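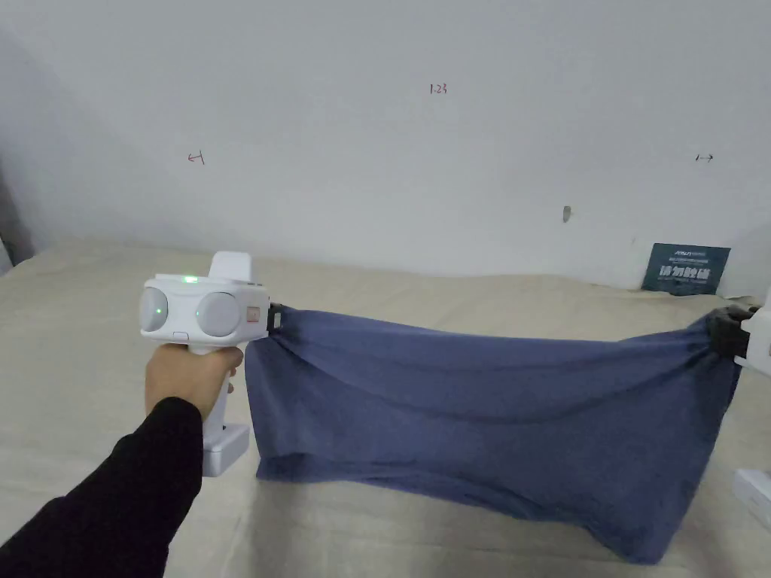 Effie MacAulay wrote to us in March that her old towels took up half the shelf and still never dried before evening, and she asked if the Tinden would be any better in a small bathroom. We answered her by email, but the same question comes often, so we have put the full answer on this page.

Home Bath Kitchen Bedding Care guide Contact

Tinden utility cloth, dark blue-grey

The Tinden is a large soft cloth for the bathroom, the laundry or the back of a chair. It is knitted, and for this reason it gives a little when you pull it and hangs in soft folds. Many customers use it as a bath towel. Others lay it under wet jumpers, or keep it in the car for the dog.

The colour is a dark blue with much grey in it. On a cream or beige table it looks almost like slate, and beside black it looks more blue. We dye in small lots, so please order all your pieces together if you want the same shade.

Size and material
Length 127 cm, cotton, hemmed on all sides. There is no loop for hanging. We tried one on the first lot and it pulled the edge out of shape, so we left it away.

Folding
A knitted cloth does not like to be folded in the air by one corner. Hold it by the two top corners, let the middle sag down to the table, and wait until the lower hem is lying flat. Then bring the corners together and smooth the fold with your palm. Fold again the other way. It should take you 3 folds to make a piece for a normal shelf — 4 if your shelf is narrow.

If the top edge has gone into creases from holding, lay the cloth down and stroke it outwards from the centre. Do not pull hard on the ends.

Washing
Wash before the first use, with similar colours. Warm water is enough. Please no softener, it makes the cotton slow to take up water. Dry it flat or over a wide rail. With thin pegs you may get small points at the corners, but they go away at the next wash.

In a small bathroom
This was Effie's question. The Tinden is thinner than our Berari towel and it dries faster, but it needs to be spread open. If you must hang it on a hook, the Berari is perhaps the better choice for you.

Orders
We make 2000 pieces in a year. When a lot is finished, the next one needs a few weeks. You can return an unwashed cloth, and we exchange it or give the money back.

Related items
Berari bath towel
Grustach drying rail
Shao hand towel, pair
Tinden utility cloth, oat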